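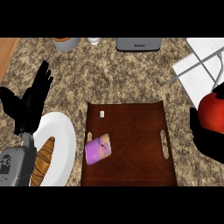

Gamside started in September as an evening typing class with 35 students and one working radiator. We teach bookkeeping now, to people who never planned on learning it: florists, dog groomers, a surprising number of drummers. Our first lesson uses whatever is on the kitchen counter. Take a purple can on a wooden tray. Is it stock, an office expense, or lunch? Students have argued this past closing time, and the tax office has views as well.

The beginner course is called Otent, a name we chose late at night and have since printed on too many folders. It runs for 89 days and assumes you own a shoebox full of receipts. If you own two shoeboxes, ask about Kerix, our course for the further gone.
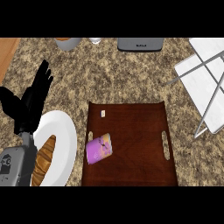 Both courses end with a real set of accounts, yours, balanced to the penny. We've seen people frame them.

Our classrooms are upstairs in the Holmgren building, above the carpet showroom. The elevator is slow and the stairs are steep, so leave early either way. Tuition is $500, payable in two parts, and we do give receipts.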